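The day the left gripper stopped listening

January 27, 2022

I promised to write also when things go badly, so here is one such day.

Our small group teaches a folding robot by doing the work ourselves. We take a hand-held gripper in each hand, we fold the clothes on a normal bed in a normal home, and the recordings go to the robot later. Rasa Zariņš was folding that day and I was watching the logs. The first garment was the orange one, sleeve over the chest and then the other side.
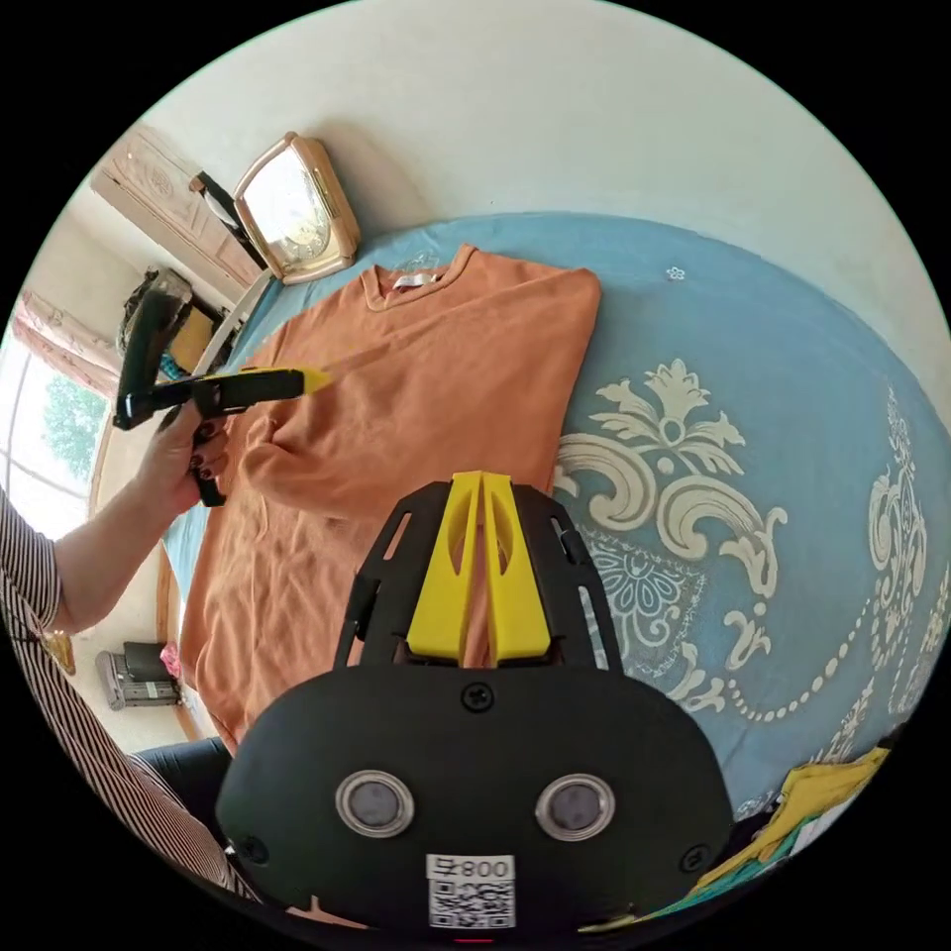
What went wrong

The trigger sends the opening of the fingers to the recorder, 20 times in one second. On the left gripper this value froze. The fingers moved as they should, but the file said "closed" the whole time. Our checking program, which we call Clireck, looks only if a value is present. A frozen value is present, so everything was green.

We recorded 86 folds before I opened one file by hand and saw a line as flat as a table.

At first I blamed the software and lost two hours on it. Then Rasa pressed the cable near the handle with her thumb, and the value came back. When she let it go, it froze again. The connector had a small crack.
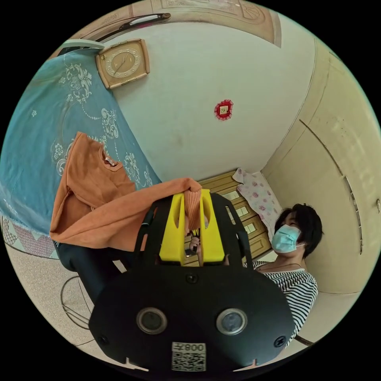
For me the worst part is the safety side. A robot that learns "closed" at every moment can hold a thing it should release, and in March we want to try with a real arm, with people standing near. Jaanus Dambrauskienė asked me what would happen if a finger was in there. I did not have a good answer.

So now Clireck gives an alarm if the trigger value stays the same for 200 readings while the gripper is moving. The cable is changed, and both handles have a clip which takes the pull. The 86 folds are deleted. I was sorry to do it, but I could not repair them.

Next week I will test the alarm on our older recordings. There are 4,000 of them, and I am a little afraid to look.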